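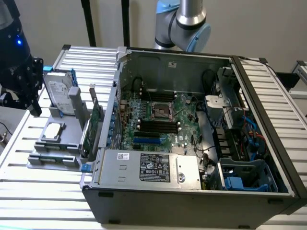
Wiseck Computer Reuse: bench workers wanted for taking apart and rebuilding desktop computers

We are looking for two people to join our workshop from June. The work is part-time, 17 hours in a week, and it is paid from the first day. You do not need a diploma. You need steady hands, good patience and the habit of putting a screw where you will find it again.

What we do

Wiseck receives old desktop computers from offices and schools. We open them, take out the parts, check each part, and build complete machines again for families and small clubs. Last year 3,708 computers came through our door. Many of them are towers of the older kind, with hard disks of 3.5 inches and a processor that sits under a metal bracket with a lever. If you have opened one of these at home, you know already half of the work.

Your tasks

Lay the tower on its side, remove the side panel and clean the inside.
Take out the hard disk, the expansion cards, the memory and the processor, and place every one in its own place in the tray. Cards stand upright. The processor lies flat in its nest and is never left on the bare table.
Write the number of the computer on the parts sheet before the first part comes out. We had 272 parts last year without a sheet and it took us all winter to sort them.
Put tested parts back, close the case and bring the machine to Qusai Twal for the installation of the system.

A good day is 6 towers. We prefer slow work to a bent pin.

What we ask

You can read English labels and follow a written list.
You can stand for some hours. There are high stools, but the most of us stand.
You wear the wrist strap always when the panel is off, also for one minute only.
You tell us when you have broken something. Everybody here has broken something, me included (a memory slot latch, in my first week).

What we offer

The pay is the same for all bench workers and we will tell you the amount at the first talk. You get training with Magnus Kinnear, who has done this work for many years and explains very clearly. Tea and coffee are free, lunch you bring with you. The hours can be in the morning or in the afternoon, and we try to fit them to school times if you have children.

How to apply

Please send a short letter to Kanokwan Thammasiri at the Wiseck office, or leave it at the front desk before 4 pm. One page is enough. Tell us what you have repaired in your life, it can be a bicycle or a sewing machine. A photograph of you is not necessary.

We invite everyone who writes for one trial hour at the bench, with a computer that we do not need any more. After it you will hear from us within two weeks, also if the answer is no.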